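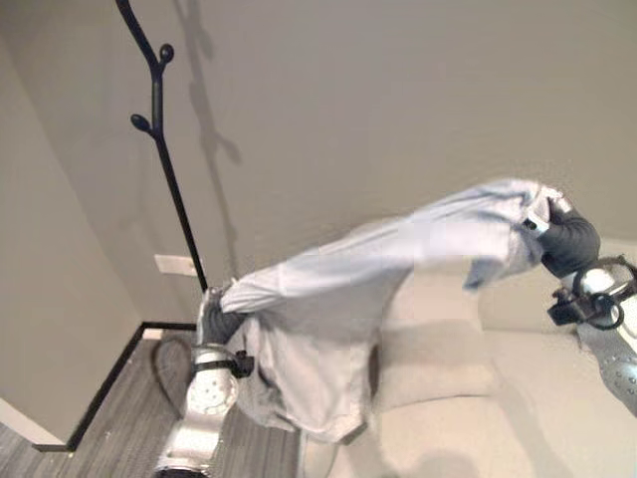
Collberg Clothes Pickup – README

Clips of clothes getting picked up around a sitting room and put where they belong. Shirts, cloths, throws, mostly. Questions to Yurii Derkach; the labels are Ánh Quan's.

What's in it
2,573 clips, 507 of them with the coat rack in view. Long and short sleeves, buttoned and unbuttoned. Button-ups are the bulk of it. No socks, those went to the Foltbridge set.

Each clip gets a garment label, a start spot and an end spot. Start spots: sofa arm, sofa seat, sofa back, floor. End spots: rack, sofa, other. "Other" is a mess, sorry, will split it in July.

Fabric labels
smooth, knit, waffle, unknown. Go by the surface, not by what you think the garment is. Close views are the best place to check texture, but only trust the part thats in focus.
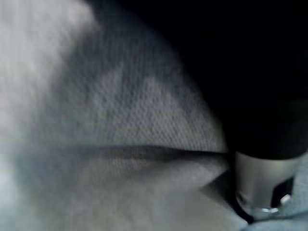
Waffle and knit get mixed up a lot, 696 clips were relabeled for that. If two people disagree it stays unknown – don't pick a winner. A fold on its own doesn't count as folded either. Folded means somebody could put it on a shelf.

Room notes
- Sofa is pale gray, pillows too. Pale cloth on it is easy to miss, so go slow on those.
- Pillows are furniture for our purposes. Don't label them as laundry.
- A cloth over the arm that reaches the seat gets both start spots, arm first.
- Blanket or garment, can't tell? Use "cloth".

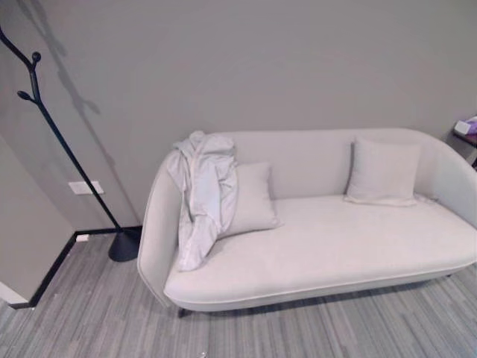
Known problems
- 2 clips have the start and end spots swapped. Demchenko split, not fixed yet.
- "Hung" was used for anything touching the rack at first. Now it has to be on a hook. Older lables may still be wrong.
- Multen loader skips rows with an empty fabric field. Put unknown in there.

Fixes: send the clip number and the new label, Friday is when they get merged.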